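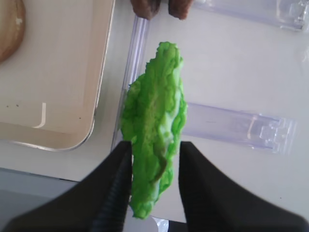

Sandwich bench, February, 3:40 pm

Leaf pick again. Grip closed on one lettuce leaf, upright between the fingers, bun still in the beige tray. Kibet Swai wants this written up as "salad handling works." I'm writing it up as one leaf.

Tally for the afternoon: 33 tries at picking and placing a leaf, 3 of them good enough that I'd eat the sandwich. Most of the misses were doubles or tears near the rib. A few let go late and the leaf came down folded over. Median time from start to release was 40 seconds. I timed myself on the same job and gave up because the stopwatch was slower than I was.

Plaltent's sheet for the finger pads talks about "delicate produce." No mention of which produce. Their demo used a tomato, and a tomato doesn't flop.

Things I changed today:
Closing force down two steps. Fewer tears, more drops.
Approach from straight above instead of the slant. No difference I'd defend.
Moved the clear plastic pieces further from the tray after the arm clipped one. Put them back later, so runs after the break aren't comparable with runs before it.

Rernero says the Osville kitchen wants a yes or no on assembly by next month. My answer is still no for leaves. Buns, maybe – they hold their shape and they forgive a bad grip. We have nearly 335 bun picks logged and I'd trust that number more if someone had written down the failures in the first batch.

Kibet thinks more training runs will fix the doubles. Could be. I'd like to see it with a fresh head of lettuce, and with someone other than us laying out the leaves.

To do: ask Zerouali for the softer pads. Rerun the slant approach at the new force. Buy lettuce.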